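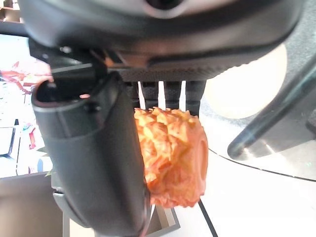

Notas para la charla: «Quién firma el puerto»

Apertura (sin diapositiva, esperar a que se sienten)

Buenas tardes. Me pidieron hablar de geopolítica de las infraestructuras en el Pacífico, un título tan ancho que cabe dentro cualquier cosa, incluida la siesta. Voy a hablar de un solo contrato: la concesión del puerto de Montoya y la carretera que debería llegar hasta él.

Digo «debería» a propósito. Pausa.

Agradecer a Milagros Londoño la invitación. Recordar que habla después y que lo suyo es la parte jurídica, así que las preguntas sobre arbitraje se las dejo a ella con todo cariño.

1. Lo que se firmó

La concesión es a 55 años. Quien la firmó por parte del gobierno tenía entonces sesenta y tres, de modo que la revisión final del contrato le preocupaba lo justo.

Dos partes: Harkbridge construye y opera la terminal; Skokum, la empresa estatal de carreteras, pone el acceso. El contrato y sus anexos suman 1.934 páginas. Las he leído casi todas. El anexo de señalización marítima lo recomiendo a quien duerma mal.

Insistir en la cláusula de exclusividad: ningún otro puerto de la costa norte puede ampliar calado sin consultar antes al operador. «Consultar» no está definido en ninguna parte. (Leer la cláusula en voz alta, despacio. Es corta y se defiende sola.)

2. Quién decide

El proyecto nació en el Ministerio de Transportes. En abril pasó a una autoridad especial adscrita a Defensa, por decreto, con el argumento de la seguridad de las obras. El Parlamento se enteró por el boletín oficial, que al menos llega puntual.

La autoridad tiene 8 miembros con voto. Solo 2 vienen del poder civil, y uno de ellos es el observador de Hacienda, a quien el reglamento permite opinar «cuando proceda». Todavía no ha procedido.

Orlando Ticona sostiene que esto no es una toma militar de la economía, que es más bien pereza: los ministerios civiles llevaban años sin mover un expediente y alguien se quedó con la carpeta. Me parece media verdad. La pereza explica que la carpeta estuviera suelta, pero luego alguien redactó un decreto muy trabajado para que no la pudieran pedir de vuelta.

Si hay cara de sueño, contar lo del sello equivocado. Si no, seguir.

3. La deuda

Aquí bajar el ritmo, el tema lo pide.

El préstamo está garantizado con los ingresos futuros de la terminal, y esos ingresos dependen de una previsión de tráfico encargada a Jusidach. La consultora prevé que la carga crezca todos los años, sin excepción, durante toda la concesión. Ni una mala cosecha, ni un cambio de gobierno en el país de al lado. Yo quiero vivir en esa hoja de cálculo.

No usar la expresión «trampa de deuda». Kerubo Kaijage lleva tiempo criticándola y tiene razón: trata al prestatario como si pasara por allí. El gobierno negoció, pidió más plazo, lo obtuvo y a cambio entregó la supervisión de las tarifas. Fue una decisión, con nombres al pie.

4. La gente de allí

Los pescadores de Montoya pidieron una audiencia. Se la concedieron en la capital, a nueve horas de autobús, en plena temporada. Asistencia escasa; el acta lo interpreta como conformidad.

Nikau Ngata ha comparado este caso con consultas en otras islas y costas del Pacífico. Mencionar su idea de que el lugar de la reunión forma parte de la respuesta. Citarle bien, que está en la sala.

5. Qué mirar a partir de ahora

– La ratificación del decreto. El plazo vence el 6 de julio de 2026 y, si el Parlamento calla, queda ratificado. Callar se le da bien.
– El nombramiento del auditor. Si lo elige la propia autoridad, podemos ahorrarnos el informe.
– La carretera. Sin ella el puerto es un muelle muy caro con vistas.

Turno de preguntas

Defne Dursun modera. Preguntará seguro por las bases navales. Respuesta: el contrato no las menciona, y tampoco las prohíbe. No adornar más.

Si preguntan si estoy en contra del puerto: no. Estoy a favor de que lo vote alguien.

Dejar tiempo para Milagros. Llevarme el cargador, que la última vez se quedó en el atril.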